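3.2 Salt use at the table

Participants in the Dhillon household study kept a seasoning diary for 15 days. Of the 225 adults who enrolled, 40 left before the second interview and were dropped from the analysis. The remaining diaries gave 2404 meal entries. Each entry listed the dish, who cooked it, and whether salt was added before or after the first bite.

Most people who salted before tasting did so at dinner. Heywood found the same pattern in her earlier survey of shared kitchens, although her sample was younger. Where the shaker was kept also mattered (Figure 2).

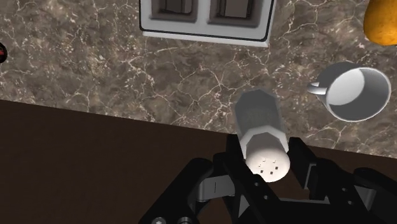
Figure 2. Shaker near the edge of a countertop.

Households that stored salt in a cabinet reported fewer additions per meal. We did not weigh the shakers, so the diaries cannot tell us how much salt was used each time.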